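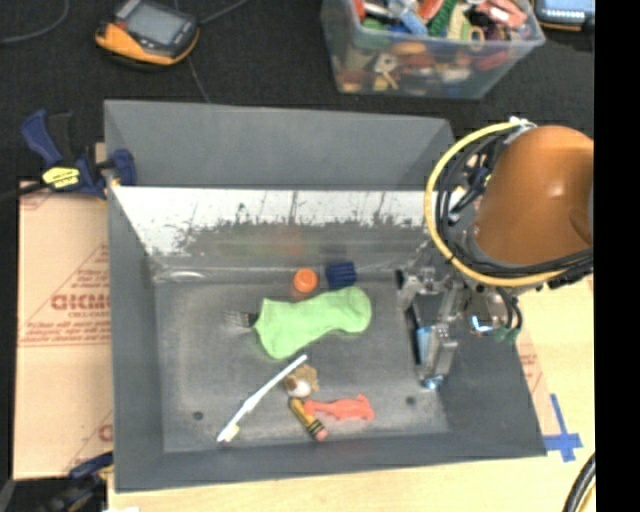
Saimi Mäkelä replied: you haven't been penalized, you've been merged. Different thing, same feeling.

Original question
Two location pages for one business, only one ever ranks

I look after the website for Bellamy, a small upholstery shop with a workshop in Gritcombe and a second counter across the river. Each place has its own page, its own phone line and its own map listing. Until October both pages turned up in search. Now the Gritcombe page shows for everything, including searches that name the other neighborhood, and the second page has gone wherever pages go. Search Console files it under "Duplicate, Google chose different canonical than user." I chose quite clearly, I thought. The owner has started forwarding me emails from people who can fix this for $800 a month. What did I break?

Answer 1, Saimi Mäkelä (accepted)
As I said up top, merged. Read your two pages side by side. I did, and apart from the street address and one sentence about parking they are the same page. A search engine looking at that sees one page wearing two hats and keeps whichever has more links, and yours all go to Gritcombe.

The canonical tag is a suggestion. It gets treated the way my kids treat suggestions. First check that your template isn't putting the Gritcombe URL in the tag on both pages, because Mestivlow themes used to do that whenever you cloned a page - view source, search for "canonical," two minutes. If it's right, leave it alone and work on the text. Write what the second counter does: which fabrics it stocks, who can get a quote there, whether you can drop off a chair after 5. Then link to it from your home page with the neighborhood name, and not from a footer in gray type.

Request indexing once. Pressing the button 24 times does nothing, I have tested this thoroughly.

Answer 2
Just add more words. Google wants 800 words per page minimum, everybody knows this. I use Vakomik to write mine and I have 62 location pages, all scoring 100.

Comment on Answer 2, from Saimi Mäkelä
100 on whose scale? There is no minimum. And how many of the 62 are indexed?

Comment on Answer 2
Still waiting on some of them.

Answer 3
Had this with a dental client. Also look at the map listings. If both of them link to the home page instead of their own location pages, change that. Ours came back in a few weeks, though I changed four things at once so I can't tell you which one did it.

Comment from the asker
It was the cloned tag. Both pages pointed at Gritcombe, in my own handwriting so to speak. Fixed, and I'm rewriting the second page tonight. The owner would like to know if it'll be back by morning - I've told him no, and he has forwarded me another email.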